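**Flu shot recall letters: interim report, 7/28/26**
Aleksandra Rutkowska, Nawal Ghoneim

We compared two reminder letters sent by the Flemley clinic. The patient list held 3252 adults; 200 were drawn at random for follow-up by phone.

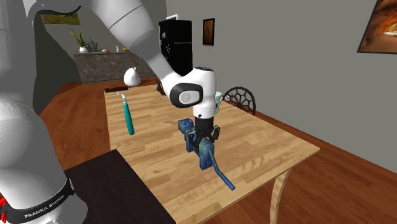 *Fig. 1. Simulated robot arm and table.*

Sixteen of those called had moved and were dropped from the sample. Replies were coded twice — once by each author — and entered in Ploveo. Vaccination dates are still being matched to the clinic's records.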